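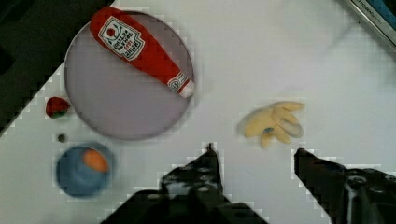 Plush play food is a kind of soft toy made in the likeness of things to eat, and it has long kept company with the wooden and plastic groceries found in play kitchens. It is usually sewn from short-pile fabric and filled with polyester stuffing, with felt or embroidery for the smaller details. Fruit is the great favorite, and a strawberry is often among the first pieces a child is given, its red body and green leafy top being easy to recognize even at a small size. Makers have also been fond of the things that come out of the refrigerator door, so a ketchup bottle may turn up in plush as well, bright red with a white cap and a tomato on its label, and large enough beside the fruit to stretch right across a dinner plate.

Scale is treated very freely in these toys, and most children do not seem to mind in the least. A berry may be as big as a bun, and a bottle may be softer and rounder than any bottle has a right to be. Faces are sometimes added, though many families prefer the plain kind for pretend meals.

Among the smaller makers, Zollidholm is remembered for its pantry series, which ran to 40 pieces and was sold singly or in a cloth sack. Vuvo came to the field later with breakfast foods, including a much-loved fried egg, and its pieces were sold in sets of 3. The toy library at Vukescombe keeps a lending collection of 700 soft toys, a good many of them food, and opens it to families on Sunday.

Play usually centers on serving. Plates and bowls, either toy ones or sturdy ones borrowed from the kitchen cupboard, give the child somewhere to put each item, and sorting the sweet things from the savory ones can fill a whole rainy afternoon.

Most pieces can be washed by hand in cool water with a little mild soap, pressed gently in a towel, and left to dry flat. Felt leaves may curl as they dry and can be smoothed out with the fingers while still damp.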